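Data collection notebook, kitchen tasks
27 Apr 2020
Entry by Jonalyn Ocampo, with additions from Othmane Farouk

Where we stand

The chopstick task is at 2,267 accepted demonstrations. Target for the Jiment training run is 3,000, so we are still short, and the rate has dropped since we moved on from the easy starts. Leitão is the other kitchen on the list. No sessions there until this one is finished, so we don't end up with two half sets again like we did in March.

Task text is unchanged: pick up chopsticks from the cloth and put them in the yellow holder. Two hand-held grippers, one per hand, wrist view recorded on both. A demonstration ends when the fingers have let go and backed off from the rim. If the operator has to touch the holder with a bare hand, stop and mark it as a discard.

Starting layouts

Until last week nearly all starts had the chopsticks lying parallel with the tips toward the holder. The first policy trained on those learned one approach angle and nothing else. Turn the sticks and it still came in from the front and pinched air. Othmane wrote a new layout sheet with bundles, singles, crossed pairs and a few with other utensils mixed in. Operators take the next row on the sheet and don't make up their own.
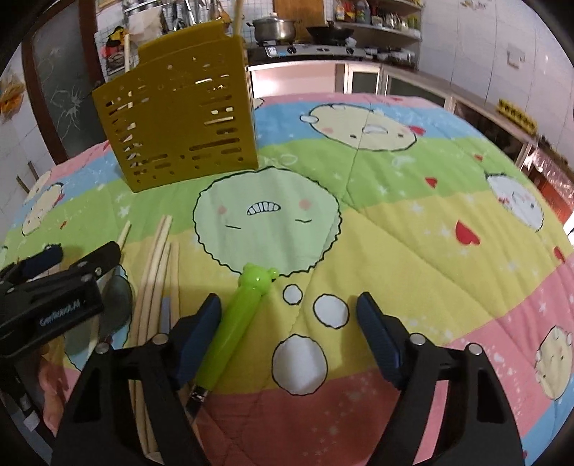 Bundles are the slow ones. The pads are wide compared with a chopstick, and when several lie side by side the operator usually gets two. We argued about whether a double pick counts. Decision for now: keep it if both go into the holder, and tag it "double". Henley's filter script can drop the tag later if it hurts. I would keep them. A person clearing a table grabs whatever comes up, and so should the policy.

The utensils in the mixed rows are there as clutter. Leave them on the cloth. Some operators have been tidying them away at the end of a demonstration out of habit, and that puts a second task on the tail of the recording. I trimmed the ones I found. Othmane, please check the ones from your shift.

The quilted cloth stays. I know it makes the segmentation people unhappy with all the cartoon faces on it, but the plain gray mat gave us a policy that looked for pale lines on gray and fell apart on anything else. The wrinkles are useful too. Smooth the cloth when it starts to pull the holder over, otherwise leave it.

Single picks

Singles go quickly and we have plenty of them in the older batches. What we don't have is singles with other sticks close by, where the operator has to pick the right one and leave the rest alone. The first 1,000 have almost none of these. The new rows put one stick apart and a small group off to the side.

Approach with the jaws wide, close slowly over the upper half of the stick, lift straight up before turning toward the holder. If the stick rolls, follow it. Don't reset. Recoveries are worth more to us than clean runs at this point, and the Misico set we compared against had hardly any.

(O.F.: agree on recoveries, but please say "roll" out loud when it happens. The audio is the only way I can find them without watching everything.) 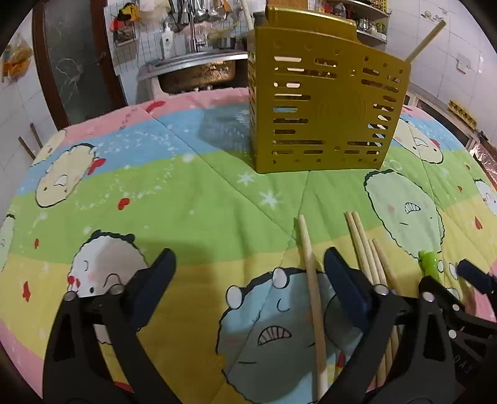
Problems and fixes

Left gripper was closing late. Loose screw at the finger joint, tightened. Look at it before each session.

Clock offset between the two recorders crept up over a long session. Restart both at the break and clap the fingers together in view of both cameras at the start of each batch.

Othmane's script was rejecting demonstrations where the holder got nudged. I took that rule out. The holder moves in real use. Only reject if it falls over.

Next

Finish the bundle rows, then start on the crossed pairs. Move the holder to the near side of the table for part of the next batch. Retrain when the bundle rows are in and test on layouts that are not on the sheet.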